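Stop grading robots on the average

Skundgate sent out its numbers last month and everybody clapped. 500 picks, 33 drops, new gripper software from Plelix. Fine. Good, even. But I want to talk about the drops, because the report gives them one line and a footnote.

A drop isn't one thing. A bread roll hits the floor, you throw it out. A metal lid hits the floor next to someone's foot – different day. Same mark on the tally sheet.

Worse one. In February the arm stalled holding a bin out past the shelf and the fault code said "grip OK". Grip was OK. The arm was the problem. Antonina Horobets reached for the bin and the arm finished its move. Bruised wrist, thats all. It went down as a completed pick. Completed!

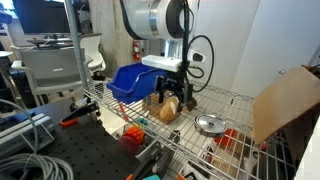
The arm at the wire shelf, with the blue bin, a roll in its wooden box and a loose lid alongside.

Inna Onyshchenko has been asking for a seperate stall log since the start. She got a meeting. I'd give her the log, and I'd make a stalled arm cut its own power until a person resets it. Yes, slower. Plelix says 73 seconds per reset. So pay the 73 seconds.

And stop the public demos until it's done. People lean in. They always lean in, they want to see the bread.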